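The Zuston Board Oil, 400 ml bottle

If your kitchen is anything like ours, there's a cutting board in it that has been through a lot. Onions, Saturday pancakes, the odd hot pan somebody swore was cool enough. Our Zuston oil was made for boards like that (and for spoons, salad bowls and rolling pins too), and we've been fussing over the recipe for longer than I'd like to admit!

It's a plain blend of food-safe mineral oil and beeswax, with no scent and no color added. We fill it in small batches at our Climari workshop, and the July batch is on the shelves now.
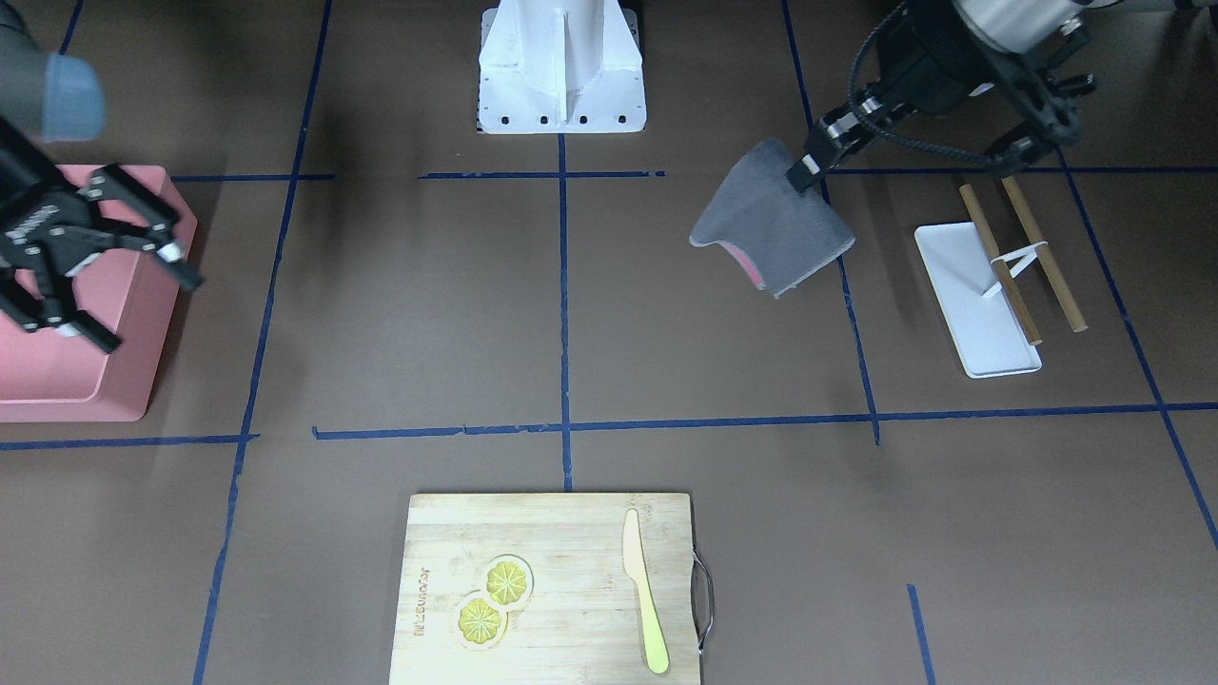 Rhydian Bowen
Product Manager, Kitchen Care

Bamboo is the one people write to me about most. It drinks up less oil than maple or walnut, so go easy: a spoonful on a soft cloth, rubbed along the grain, then leave the board standing on its edge overnight and wipe off whatever is left in the morning. New boards like a second coat the next day. After that, once a month is plenty for most homes, though if you bake every day you may want to do it a bit more often.

One bottle does over 301 coats on a small paddle board if you're as careful as my mother, and a good deal fewer if you pour like I do. Either way it keeps well in a cool cupboard with the cap on tight.

Pairs nicely with the Jia scrub brush and the Sovard board stand, both sold separately.

Size: 400 ml
Suitable for: bamboo, maple, walnut, beech, olive wood
Not for: floors or lacquered furniture
Case orders: please write to us first so we can check stock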